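Fidira skips the big claims with its first over-ear headphones

VISHOLM, 11 Apr 2020 – Audio maker Fidira today announced the Etodach, a pair of over-ear headphones in plain black. The company says it would like buyers to be suspicious of it.

"Every spring somebody announces that headphones have been reinvented," said Deepak Kandpal, head of product at Fidira. "I have owned a lot of reinvented headphones. Most of them hurt after two hours."

The Etodach has no app, no voice assistant and no listening modes named after cities. It weighs 225 grams and comes with a cable. Fidira looked at adding wireless and decided against it for this model, mainly on price. The company makes no claim that a cable sounds better. 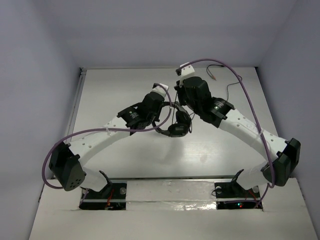

Photo: Fidira / Tania Sivakumar

Over-ear models take up room, and Fidira does not pretend otherwise. The Etodach does not fold. Folding joints were the most common failure in the used headphones the design team bought and took apart, so the company left them out and accepted a bulkier bag.

Comfort claims are harder to back up. Fidira asked listeners to wear the headphones through a full working day and write down when they first wanted to take them off. The average was around 6 hours. Two people gave up before lunch, both of them glasses wearers, and the ear pads were made softer as a result. Whether that is enough is something the company will hear about from customers.

"I was against calling them comfortable on the box," said Xiaoyan Li, who ran the wearing trials. "A head is a very personal shape. Try them on first."

The box says "over-ear headphones, black."

Ear pads, cable and headband cushion can be replaced at home, and Fidira will sell all of them separately for seven years. The Etodach goes on sale in late April through Munshi stores and by mail order.

Press contact: Szymon Kurek, Fidira press office, Visholm. Review pairs are available on loan and do have to be returned.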